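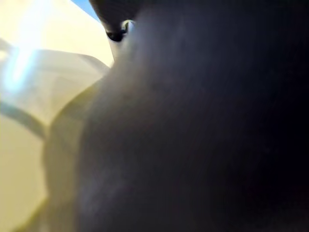
Storing and packing long black trays: flat or on end?

Forum > Workshop and Stockroom > Packing and Storage

mawar_menon
We have switched to the long black plastic trays from Trullow, the ones with a raised rim, rounded at one end and open at the other. The order was 136 and I need to decide how they go on the yellow shelving before the rest get unpacked in July. Flat takes up a lot of shelf. On end they fit more to a row, but I don't know if they stay put. The long yellow table is where we sort them. 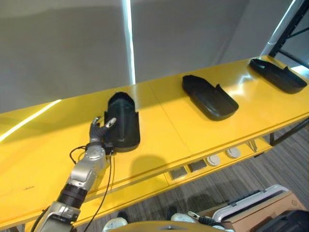

Black trays on the yellow table, the nearest one on its short end.

Has anyone stored this shape for any length of time?

gluegun_pete
Flat, nested, open ends all facing the same way. We keep 78 of the Grarnon version like that. Stop the stack at waist height or the bottom ones get hard to pull apart.

tamsin708
I would go on end. Nesting is fine until you need one in a hurry and three come out together. Put a strip of wood along the front of the shelf so they can't slide off.

gluegun_pete
On end they lean. After a summer in our back room the rims had bowed and they rocked when you set them down. The Grarnon ones are thinner, so maybe yours would hold up better.

tamsin708
Mine are Pascu and they have been on end for 5 years with no bowing. It depends on the plastic and how warm the room gets.

mawar_menon
Our room stays cool. The shelf is 78 inches long, if that helps. My other question is what to do with the cardboard. I have been flattening it and leaving it near the grey and white bin, and it is starting to get in the way.

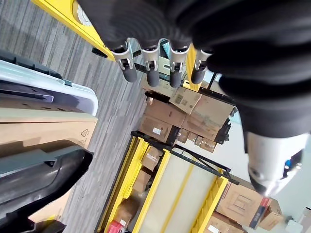
I would like to keep enough of it to put a sheet between layers if we do end up stacking flat, but I don't want a pile of it next to the shelving for the whole month.

bornton_shed
Sheets between layers are worth doing. They stop the trays from locking together, and you can write the date on the edge. Keep one bundle tied with string and recycle the rest.

gluegun_pete
Agree on the cardboard. Still say flat.

tamsin708
Still say on end. Try one shelf each way for a month and check the rims with a straightedge.

mawar_menon
I can do that. Top shelf flat with cardboard, second shelf on end with a wood strip. Does the strip need to be screwed down or will clamps do?

bornton_shed
Clamps are fine for a month.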